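3.2 A mesa de uso misto e a dobra de panos pequenos

A segunda parte do levantamento trata das mesas que não têm uma função única. Nas casas visitadas, a mesa comprida da sala serve para comer, para trabalhar, para pousar o que se traz da rua e também para dobrar roupa. Por isso distinguimos entre mesa de uso fixo (cozinha, escritório) e mesa de uso misto, e é esta última que nos interessa na presente secção.

Foram registadas 26 mesas de uso misto, num total de 821 objetos inventariados. O inventário seguiu a grelha de Kelmendi, com uma alteração proposta por Parvathi Fernandes durante a fase piloto: os têxteis passaram a ser separados em têxteis de cobertura, que ficam na mesa de forma permanente, e têxteis de passagem, que estão ali apenas enquanto são dobrados, guardados ou usados. A toalha de mesa pertence ao primeiro grupo. Panos de limpeza, guardanapos e toalhas de mão pertencem ao segundo.

A distinção parece simples, mas levantou dúvidas na codificação. Um pano deixado ao centro da mesa pode estar à espera de ser dobrado, pode ter sido usado e esquecido, ou pode estar no lugar onde costuma ficar. Uma fotografia isolada não permite decidir entre as três hipóteses. Optámos por codificar só o estado do pano no momento do registo, em três categorias: aberto, parcialmente dobrado e dobrado. A intenção de quem o deixou foi tratada à parte, nas entrevistas.

A Figura 4 corresponde a uma mesa em que os dois grupos de têxteis aparecem juntos. A toalha branca, impressa com colunas de caligrafia chinesa a preto e selos a vermelho, foi codificada como cobertura. A toalha de microfibra, lilás de um lado e cinzenta do outro, foi codificada como têxtil de passagem, no estado parcialmente dobrado.

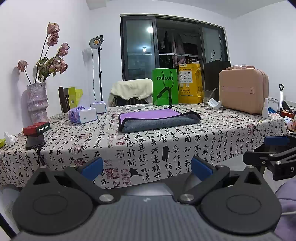 Figura 4. Mesa de uso misto, com toalha de microfibra ao centro, embalagens de lenços de papel e jarra com rosas secas.

O critério usado para o estado parcialmente dobrado foi a visibilidade das duas faces. Nos panos de face única, a dobra só se reconhece pela sobreposição das margens, o que exige uma imagem nítida e um ângulo favorável. Nos panos de duas cores basta que a segunda cor apareça. As duas codificadoras concordaram em todos os panos bicolores e divergiram sobretudo nos panos lisos de cor clara pousados sobre toalhas também claras. A existência de um debrum de cor contrastante facilitou a leitura nos casos restantes, e recomendamos que seja anotada em levantamentos futuros.

Quanto aos padrões da toalha de cobertura, verificámos que influenciam o inventário mais do que o previsto. Uma toalha lisa deixa ver os objetos pequenos. Uma toalha com texto, selos ou manchas impressas obriga a confirmar se um elemento escuro ou vermelho é um objeto ou parte do tecido. Na primeira passagem pela Figura 4, uma das codificadoras marcou como objeto a barra preta vertical perto do centro da toalha, que é um elemento do próprio estampado. O erro foi corrigido na segunda passagem. Depois disso, as imagens com toalhas estampadas foram todas vistas duas vezes, com um intervalo entre as leituras.

Os objetos de papel descartável formam o grupo seguinte. Lenços em embalagem foram contados por embalagem, qualquer que fosse o tamanho, e os lenços soltos foram contados à unidade. Um lenço que sai da abertura da embalagem não foi contado como solto. O lenço amarrotado junto à borda da mesa, na mesma figura, entrou na categoria dos soltos. Não foi atribuído valor de desarrumação a nenhum destes elementos; esse juízo coube aos moradores e é discutido na secção 4.

As flores secas e as jarras foram incluídas nos objetos decorativos estáveis. Ankica Kelmendi tinha proposto, num trabalho anterior do grupo, que a jarra marca a parte da mesa onde não se trabalha. Os nossos dados apoiam a proposta apenas em parte. Na Figura 4 a jarra ocupa o lado esquerdo e o pano está ao centro, o que é compatível com essa leitura. No entanto, à frente da jarra há uma caixa vermelha com um lado preto, e em outras mesas do conjunto a zona da jarra acumula igualmente embalagens, cabos e papéis. Parece mais correto dizer que a jarra fixa um lado da mesa e que os objetos sem lugar definido tendem a encostar-se a ela.

Por último, as caixas. Quando a inscrição era legível, foi transcrita; quando não era, registou-se só a cor e a posição. A caixa branca e baixa atrás da toalha de microfibra ficou neste segundo caso, com a nota «letra pequena escura». Não se tentou adivinhar o conteúdo de caixas fechadas, mesmo quando os moradores se ofereceram para o indicar, para manter o mesmo procedimento em todas as casas.

Os objetos fora da superfície da mesa, como cadeiras, sacos e candeeiros de pé, foram anotados numa folha separada e não entram nos totais desta secção.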